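Course notes > Automation Lab > Cell upkeep

August | Standport lab staff

Clideck cell, weekly check — handout 2

Same order every time please. Most faults last term were cables.

Before power: E-stop in, tag on. Walk the cable loops at both wrists, feel for flat spots and hard bends. Loop needs slack with the wrist turned right over. If it pulls, re-clip it, dont stretch it.

Flange bolts — use the Becerra driver, bottom drawer, set to 2 Nm. Criss-cross, not round the circle.

Fingers: wipe pads, open full, close full. Jog at 40 first, then 100. Any click, stop and write it up. Stroke limit is 53 mm, check teh number on the pendant.

Then a clearing run with light stuff, one arm at a time. Stay back from the table edge.
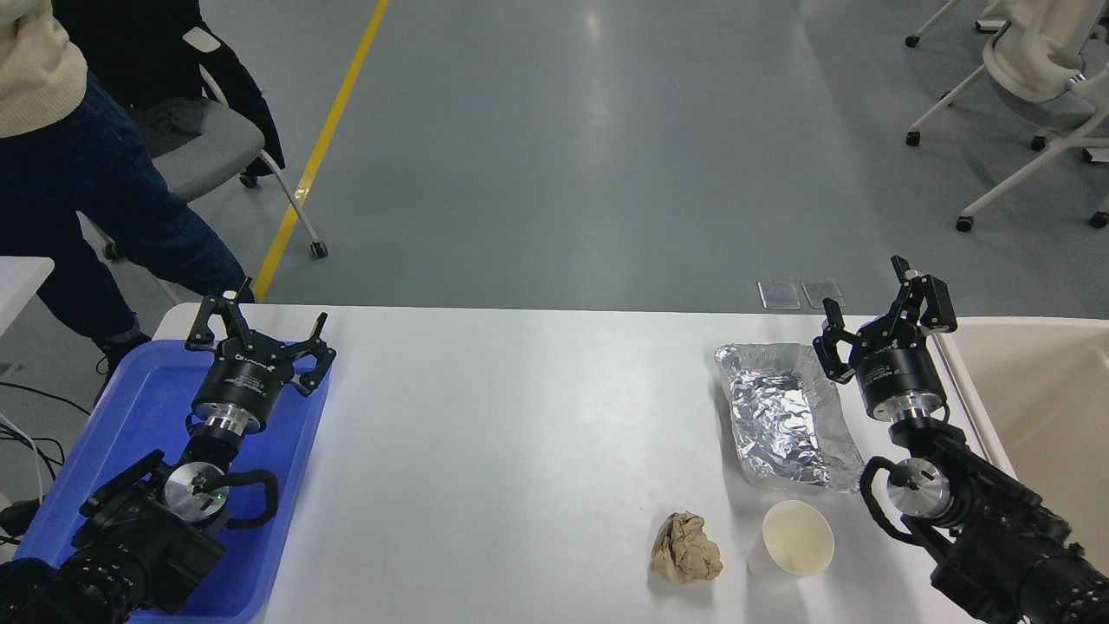

Both grippers open. Foil tray, paper ball and cup between the arms, blue tray at left.

Log it before you leave — initials and cell name.

Related handouts
Endine pendant basics
Cable clips and strain relief
Re-zeroing a wrist joint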